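Wardrobe

A wardrobe is a tall, free-standing or built-in cupboard for keeping clothes. Most have a compartment for hanging garments at full length, and many add shelves or drawers for the things that are better folded. The word is also used for all the clothes a person owns, and for the department of a theatre that looks after costumes.

Name and history

English took the word from Old French, where it joined "garder", to keep, with "robe", a garment. In medieval great houses the wardrobe was a whole room, and the clothes in it were often laid flat in chests. The upright cupboard with doors came later, and it is a wonderful piece of furniture to trace, with painted country examples, huge carved ones and plain fitted ones all doing much the same job. The closely related armoire began as a store for arms and tools before it moved into the bedroom.

Clothes hangers of the modern shape only became common from the late nineteenth century. Before that many wardrobes had pegs or hooks along the back, or sliding trays on which coats and gowns were folded.

Parts and proportions

The body of a wardrobe is called the carcass. It has two sides, a top, a base and a back, and larger ones are divided inside by upright partitions into compartments. Hanging rails may run from side to side or, in shallow cupboards, from front to back. A depth of 600 mm suits most adult clothes on ordinary hangers. Long coats and dresses need far more height than shirts, so a good layout mixes tall and short bays. 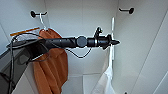

White interiors are a great favourite with makers of modern wardrobes, and it is easy to see why: dark clothes show up well against them and the smallest lamp goes a long way. Older pieces were more often left as bare timber inside, or lined with printed paper, which can be a delight to find when a door is opened for the first time in years.

Doors

Hinged doors give a view of the whole compartment at once but need clear floor in front. Sliding doors save that space and cover part of the opening at all times. Folding doors sit somewhere between the two. Pairs of doors usually meet at a central seam, and on old wardrobes a strip of moulding often hides the gap.

Clear doors have a following of their own. They let the contents be seen without opening anything — a real pleasure with a well-kept collection — and they keep off much of the dust that settles on an open rail. They do show fingermarks, and clothes kept behind them in a sunny room may fade.

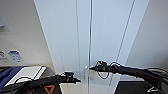 A tall, pale cabinet with transparent door panels meeting at a narrow vertical seam.

The Swedish cabinetmaker Vidar Strömberg took clear doors as the starting point for his Oklow wardrobe, sold through the Guketti workshop. It stands 200 cm high and was made in a run of 143, each with its number stamped under the top shelf. Owners are devoted to it, and swap advice on replacement hinges with great energy.

Care

Clothes should be clean and fully dry before they are put away for a season. Moth larvae feed on wool, fur, silk and feathers, and are drawn to soiled patches. Shelves can be wiped with a barely damp cloth and left open to air. A tall wardrobe should be fixed to the wall, especially where children live.

See also: Armoire, Chest of drawers, Clothes hanger, Linen press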